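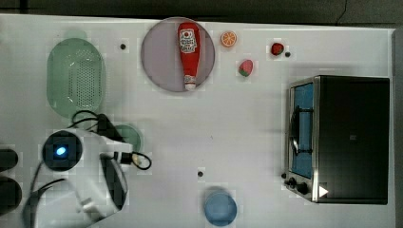 The Strawberry Thing

I inherited Zimard in June, along with a coffee mug, a chair that wouldn't go up, and a text file called READ_THIS_SECOND. I never did find the one I was supposed to read first.

Zimard was the planner. It took whatever the perception side believed about the table and worked out how the arm ought to move through it without hitting anything. Fouad El-Sayed had written nearly all of it over four winters and then gone off to Delano to do something with ferries, and I got the lot -- his code, his comments, his 14 open tickets. Thirteen of them were dull. The other one was titled "strawberry thing" and the description field said "it still does it."

So I sat down with a cup of tea and read his comments, which is a strange way to get to know a person. He wrote them like letters. Most people put down what a function does, but Fouad put down how he felt about it. "I am not proud of this loop." "If you are reading this at night please go home." Next to the grasp scoring he'd written a whole paragraph about his mum's neighbour's dog, and I read it twice looking for the relevance and there wasn't any.

The strawberry thing took me three days just to see. You'd give the arm a pick, it'd plan fine, it'd go and get the object, lovely. Then on the way to the drop it would slow right down and swing wide, miles wider than it needed to, as if it were going around somebody standing there. There was nothing there but bare table, a good hand's width past the darker strawberry. I wiped the table. I moved the camera calibration target in and out. I swapped the two strawberries over, feeling like a con man with a pair of cups, and the arm went wide around the very same patch of nothing.

My boss at Montoya (lovely woman, terrifying calendar) wanted to know if it was safe. Sure, I said, it's so safe it's practically shy. She wanted to know if it was fast. I said I'd get back to her.

I blamed perception first, because that wasn't my code. We'd licensed ours from Indislow, and it drew a neat little box around everything it found: plate, bottle, orange, colander, both strawberries, the oven as one great slab down the side. I watched those boxes until I was seeing them on the bus. They were perfect. They hardly even jittered. I wrote a rude email to Indislow and then, thank goodness, I didn't send it.

Then I blamed the arm, which is what you do when you've run out of colleagues. I had it run the same path 70 times through lunch with the obstacle map switched off and my hand on the stop button, and it followed the line beautifully every single time. I ate a sandwich one-handed and got mustard on the keyboard.

By the end of that week I was staying late and talking to it. Not in a worrying way! Just the way you'd talk to a kettle. I'd set up the banana, because for whatever reason the detour was at its worst with the banana, and I'd say right, come on then, show me, and start the logger.

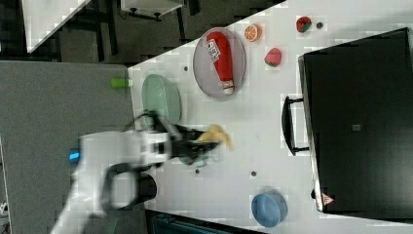 The logger gave me 2000 lines a run and I'd got into the habit of skimming, hunting for red. There never was any red. What I'd missed was a plain grey line, tucked in between two joint updates where you'd never look: "keepout applied (1)".

Well, I hadn't applied any keepout. I searched the config, no keepouts. I searched the launch files. Nothing. I finally found it in a folder called misc, inside a folder called old, in a file with no extension at all. It was one cylinder, radius 30, units in millimetres, padded out by about six other safety settings until it was the size of a stockpot. It sat precisely on my patch of nothing. Above it was a comment.

"This is where the cup goes. Please leave it. It doesn't know the cup is there and I can't make it see glass."

I looked at the mug on my desk, which wasn't glass, and then I rang him. It was past nine and I'd never spoken to the man in my life, but after three weeks of his comments it felt like ringing an uncle.

He picked up with ferry noises behind him. I said hello, I'm the one who's got Zimard, and he said, "Oh no, the strawberry thing."

"It's a keepout," I said. "You put it there yourself."

There was a long bit of quiet with gulls in it. Then he laughed so hard he had to put the phone down on something.

He told me that in his first winter there'd been a demo, with a little glass tumbler standing on the table, and the depth camera looked straight through it. The arm knocked it off in front of everyone. So the night before the second demo he'd hidden that cylinder in the map, meaning to pull it out in the morning. The demo went well. Somebody brought cake. A year and a bit later he noticed the arm swinging wide, couldn't work out why, and opened a ticket.

"How long did you look for it?" I asked.

"I rewrote the smoother," he said. "Twice."

We stayed on for ages after that. He asked if the chair still wouldn't go up. I asked what the dog was doing in the grasp scoring, and he said the dog used to pick up a stick by one end, drop it, and go back for the middle, and that was the whole idea, you score the middle higher. I wrote that down on the back of the sandwich bag. He gave me the proper way to flag glass too, which he'd worked out on a ferry -- you put the unknown space in the map as unknown, and let the planner be nervous about it for a second or two and then go and have another look.

After we hung up I deleted the cylinder and ran the banana again. It went straight across as though it had been waiting to be asked, and I said "oh, you beauty" to a room with no one else in it.

I closed the ticket at half past ten. In the box for the resolution I put "cup", and then I went and found a new file to start, for the glass, and the first thing I typed in it was a comment asking whoever came next to please go home if it was night.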